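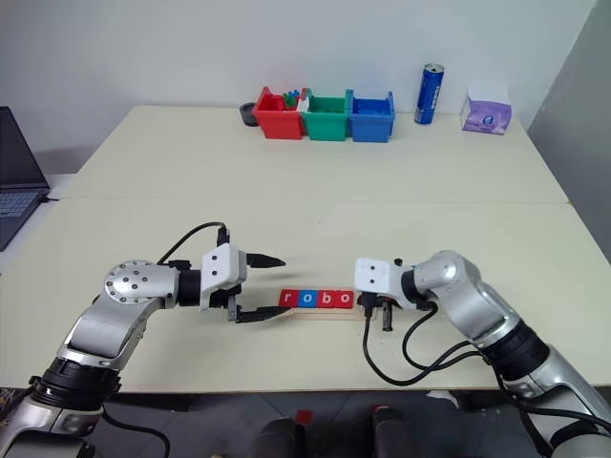
Reading time: 2 min

Good morning, and thank you for coming so early. My subject is the long table in the village library, and why I think a small library should own one before it buys more shelves. When we reopened the library in Polov, we had space for 3842 books and not one place where six people could sit together. We could not pay for a big table. So we did what you see on the slide: two rectangular tables pushed together, with a thin seam where they meet. It is a cheap answer, and I recommend it.

(Wait a little. Ask who has a reading room at home.)

First point, the visitors. In the first August we had 168 visits. In the next one we had 402. I do not say that the table did it alone – we also changed the opening hours, and now we close at 7 in the evening. But people stayed longer, and they told me so.

Second point, the seam. Children's drawings do not like a seam, the pencil goes through the paper. In Brelitz they put a large sheet of cardboard over the top for the drawing hour. We use old calendars, turned with the white side up.

Third point, the noise. A long table makes people talk. In Katow they have a quiet hour from 2 to 3, with a small sign. We tried the same and it was respected on most days. If your room has a door, keep the loud group near it.

(If there is time: the story of the chess players and the soup.)

Last point, money. Our two tables cost 102 euros together, second-hand, from a school. The transport was free, as my cousin has a van. Please measure your doors before you buy. I did not, and we took the legs off on the street, in the rain.

Questions now, or write to me later. I have also a list of chairs that do not scratch the floor.

Comments

Tufa reader: How do you stop the tables from moving apart? Ours travel all day.

Mirko Longo: We tie the inside legs with a strap. It is not beautiful but it holds.

Old Brelitz: The cardboard idea came from our school, please say thank you to them!

Contact – Copyright Mirko Longo – Back to top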